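**Thread: Slot insertion, success rate vs. wrist view only**

**dkassa**
Posting the January numbers for the bread-in-toaster task. Policy was trained on 889 teleoperated demos, all from our kitchen counter, then run for 70 trials with the toaster turned to a new angle each time. 67 of those count as a success under our rule, meaning the slice is in a slot and the gripper has let go.

The hard part is the last few centimeters. The slice has to line up with a narrow opening that runs diagonally to everything else on the counter.
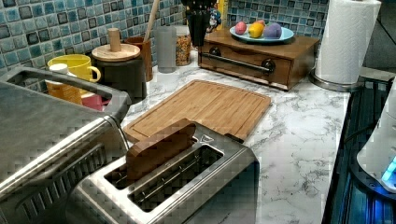 We tried a fixed approach angle first and it jammed on the slot edge. Predicting the angle from the current view at every step fixed most of that. The remaining failures were all a slice leaning against the slot edge after release.

**negussie_lab**
Your rule is too generous. A slice that sits half out at an angle passes, and so does one that went straight down. I'd report those separately.

**dkassa**
Fair. I can relabel from the video. We also left the usual stuff on the counter during trials - cutting board, toaster oven, a plate of toy fruit - so at least it isn't a bare table result.

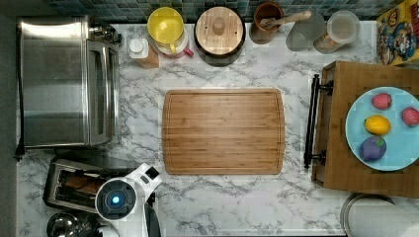 Mahlet Ambaye disagrees with both of you on the metric. Her view is that a half-inserted slice is fine as long as a light push seats it, and that the push should be scored as its own step.

**henham22**
I'd go with the separate step. Have you tried it with more data? We went to 2,596 demos on a similar task and the gain over the first thousand was small.

**dkassa**
Not yet. Relabeling first, then the push step. Will post the split table in this thread.

**negussie_lab**
Please list slot angle per trial too.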